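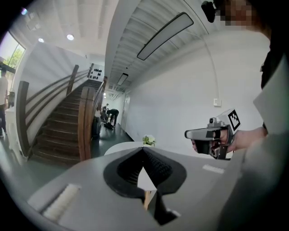 A handle-and-trigger grip, fingers wrapped around it.

Handle (hand tools)

A handle is the part of a tool made to be held. Also called a grip, haft, helve (axes mostly) or stock, depending on the trade and the region. Covers everything from a straight stick to moulded grips with a trigger built in. For door handles see Door furniture. For bag and bucket handles see Bail.

2 comments | 100 shares

Origins

Early stone tools were held straight in the hand. Hafting came later -- fixing a stone edge to a wood, bone or antler shaft with resin, sinew or plant cord. A longer shaft gave a longer swing, and kept the hand well back from whatever was being hit. Very few old hafts survive. Wood and cord rot, stone doesn't, so most of what is known comes from wear marks and bits of old glue on the stone.

Metal tools brought the socket and the tang. A socket is a hollow in the head that the handle goes into. A tang is the reverse, a spike or flat tail on the blade that goes into the handle or gets sandwiched between two slabs (scales). Both still in everyday use. Garden spades mostly socketed, files and kitchen knives mostly tanged.

Main shapes

Straight. Round or oval in section. Hammers, rakes, brooms. Oval is usual on striking tools so the user can feel which way the head is facing without looking.

Curved. Axes, scythes, some saws. The swell at the bottom end of an axe handle is the knob or fawn's foot, stops it sliding out of the hand.

D and T. Cross-pieces on spades, shovels and augers. D handles for shorter shafts, T handles common on older digging tools and anything that gets twisted.

Closed or loop. Handsaws, planes (the rear one, called the tote), irons.

Pistol. Handle set at an angle below the body of the tool, often with a trigger for the first finger or first two. Drills, glue guns, caulking guns, hose nozzles. Keeps the wrist fairly straight when the work is in front of the user at elbow height. Less good for work on a low bench, where the same angle bends the wrist down.

Inline. Body of the tool is the handle. Small screwdrivers, soldering irons, engravers.

Materials

Ash and hickory are the standard woods for striking tools, both tough and a bit springy. Australian makers have used spotted gum as well. Beech for planes and chisels, boxwood for small carving tools. Grain should run the full length of the handle. If it runs out the side the handle is likely to snap there.

Fibreglass and steel handles need less looking after but pass on more shock, and once damaged they generally can't be reshaped. Plastics took over for screwdrivers and power tools. Soft rubbery overlays came in later, comfortable but they go sticky with age and some solvents.

Leather washers, stacked on a tang and sanded to shape, are found on some hammers and hunting knifes.

Size and fit

Diameter matters more than most buyers think. Too thin and the fingers dig into the palm, too thick and the hand can't close properly. Handles meant for hard gripping tend to be thicker than those for fine work. Length should cover the whole width of the palm. A short handle ends in the middle of the palm and presses on soft tissue, a common complaint with cheap pliers and paint scrapers.

Left-handed use is often an afterthought, especially where finger grooves are moulded in. Grooves in general only fit the hand they were modelled on.

Gloves change the fit too. Worth trying a tool with the gloves on.

Makers and collecting

Replacement handles used to be a trade on their own. The Closstead works turned axe and pick handles for hardware shops and at its busiest sent out 900 a week, mostly hickory, unvarnished. Zamstead made a cheaper line in mixed woods with the name burned into the butt. Arruda handles, for chisels, had a brass ferrule top and bottom and are the ones collectors ask for. Marta Romaniuk's booklet on the three firms lists 300 patterns, many differing only by lenght.

Care

Linseed oil on wood, thin coats, wiped back. Varnish can blister hands and is often sanded off. A loose head is fixed by driving in a new wedge -- soaking it in water swells the wood for a while but it shrinks back looser then before. Cracked handles should be replaced, not taped.

See also: Ferrule, Haft, Helve, Tang, Tote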